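Home | Topics | Industry and Work | Index A–Z

Bin picking at the Kiltetti works

Last edited in June by the Industry and Work desk

Bin picking at the Kiltetti works is the automated removal of mixed bar stock from open metal bins at the Kiltetti parts plant in Idimville. The task was done by hand until the plant introduced robot cells in its kitting hall. It is often cited in local labor studies for its effect on job grades and shift patterns.

Background

Kiltetti supplies cut and coated bars to assembly firms in the Idimville and Stistville districts. Bars of different lengths arrive from the coating line in bulk and must be separated before they are packed into kits. Under the manual system, each picker stood at a bench, reached into a bin, sorted the bars by color and length, and placed them in a tray. The full parts list runs to 1046 entries, of which 159 are bars suited to picking by machine. The remaining parts are still picked by hand.

Hand picking was classed as a repetitive task. Pickers changed benches every 2 hours, and the lower layers of a deep bin required bending at the waist. Sore wrists and backs were the most common complaints recorded by the plant's health office.

Method

A cell consists of a robot arm, a gripper, a bin, and a flat place for finished parts. The arm approaches from one side, closes on a bar, lifts it clear of the bin walls, and sets it down. The order of picking is decided by the control software, known in the plant as Bawa, which ranks bars by how easily they can be reached without touching a wall or another bar.

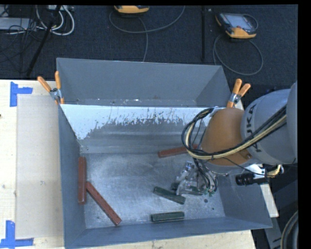
Bars close to a wall are the main source of failed picks. A gripper needs clearance on both sides of a part, and a bar lying almost flush with sheet metal leaves room on one side only. The red bar beside the left wall of the bin is in such a position, while the short green bar sloping down toward the gripper lies away from that wall and would normally rank higher. Bawa handles the first case by gripping near an end or by nudging the bar away from the wall before a second attempt. After two failed attempts the cell stops and calls an attendant.

Bare metal floors present a separate difficulty. Scratches and bright patches reflect light unevenly and may be read as the edges of parts. Dark bars on dull metal are harder to separate from the background than red ones.

Effects on work

The job of picker was replaced in the bar section by that of cell attendant. Attendants load bins, clear stopped cells, check grippers for wear, and teach new positions with a handheld controller. One attendant covers 2 cells. The post carries a higher pay grade and requires a course in safe entry and restart.

Bending and reaching have decreased. Attendants report more walking, more waiting, and less control over the pace of the day, as stops occur at irregular intervals. Conversation between benches, common under the manual system, is limited by the spacing of the cells. Older pickers who did not take the course were moved to the hand-picking line, where the mix of work is now heavier, consisting mostly of parts the cells cannot handle.

The night shift in the bar section was kept, with fewer people. Lone working is not allowed inside a cell, and an attendant must call a second person before entering.

See also: Kitting; Job rotation; Machine tending

Contact the desk | Copyright Industry and Work | Back to top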